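Guía de montaje Stollance, apartado 4: pinza y muñeca

Antes de seguir: brazo apagado, seta de emergencia pulsada, mesa despejada salvo la bandeja. Si vienes del apartado anterior con el brazo atornillado a la base, perfecto. Si no, vuelve atrás, no merece la pena improvisar.

Hace falta: juego de llaves Allen, fijador de roscas de fuerza media, bridas finas, un paño. La dinamométrica del taller está en el cajón de Prernlow, devolverla después.

1. Tumbar el brazo sobre la bandeja. Nunca directamente sobre la mesa, se raya todo.

2. Limpiar la cara de la brida. Sin grasa, sin restos de fijador viejo. Con la uña se nota.

3. Presentar el acoplamiento plateado. Entra recto o no entra. Si hay que forzar, está girado: sacar y repetir.

4. Tornillos en cruz, primero a mano, luego con llave. Una gota de fijador en cada uno, no mas.

PRECAUCIÓN: no apretar ninguno a fondo hasta que estén todos puestos. En Rillthorpe lo hicieron al revés y el acoplamiento quedó torcido, hubo que pedir otro.

5. Montar el cuerpo de la pinza encima. Conector alineado con la muesca. Oír el clic.

6. Abrir los dedos a mano, despacio, hasta el tope. Los dos tienen que moverse a la vez. Si uno va por detrás, aflojar su pivote un cuarto de vuelta y probar otra vez.
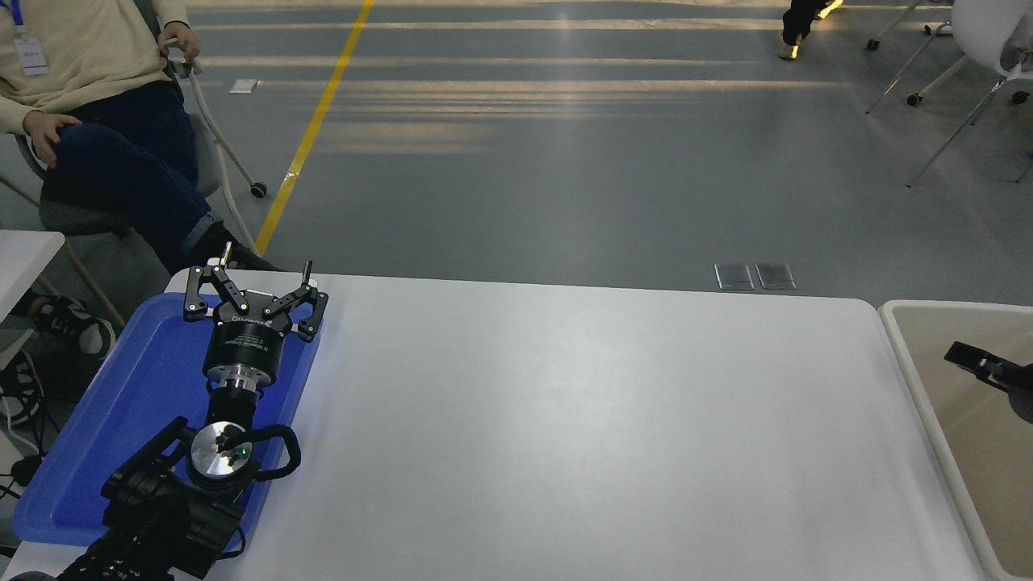 Sekar Sitompul pide añadir que el paso 6 se haga siempre con el cable de la pinza suelto, porque con el cable conectado el motor frena el recorrido y uno acaba aflojando pivotes que estaban bien. A él le pasó con dos pinzas seguidas.

Apuntado, y tiene razón. O sea: clic en el paso 5, comprobar que encaja, y volver a soltar el cable antes de tocar los dedos. Se conecta de nuevo en el 7.

7. Conectar el cable. Dejar un bucle holgado en la muñeca para que pueda girar sin tirar. Bridas flojas, que el cable corra por dentro.

8. Levantar el brazo entre dos personas. Una sujeta por la muñeca, la otra por el codo. No agarrar por los dedos de la pinza, nunca.

9. Soltar la seta. Dar corriente. Esperar a que el controlador Hyvönen termine el arranque, tarda aproximadamente 75 segundos. No tocar nada mientras.

10. Menú Herramienta, perfil nuevo. Carga útil: 1000 gramos. Velocidad: 13 por ciento para las primeras pruebas. Guardar antes de salir, que si no se pierde y hay que meterlo otra vez.

11. Abrir y cerrar desde el menú, en vacío. Escuchar. Un zumbido parejo es normal, un golpeteo no. Si golpetea, apagar y volver al paso 6.

NOTA: el perfil viejo no se borra solo. Si aparecen dos con el mismo nombre, el bueno es el de abajo. Está pendiente de arreglar desde junio.

NOTA 2: si el controlador no reconoce la pinza, nueve de cada diez veces es el conector a medio meter. Apagar, sacar, volver a meter. Con corriente no, que se puede quemar la placa.

PRECAUCIÓN: en las pruebas a baja velocidad también pilla dedos. Mano cerca de la seta y nadie dentro del alcanze del brazo.

Repasar el apriete del acoplamiento al acabar la primera sesión. La calibración del punto central de la herramienta va en el apartado siguiente. Todavía faltan las tablas, las subo esta tarde.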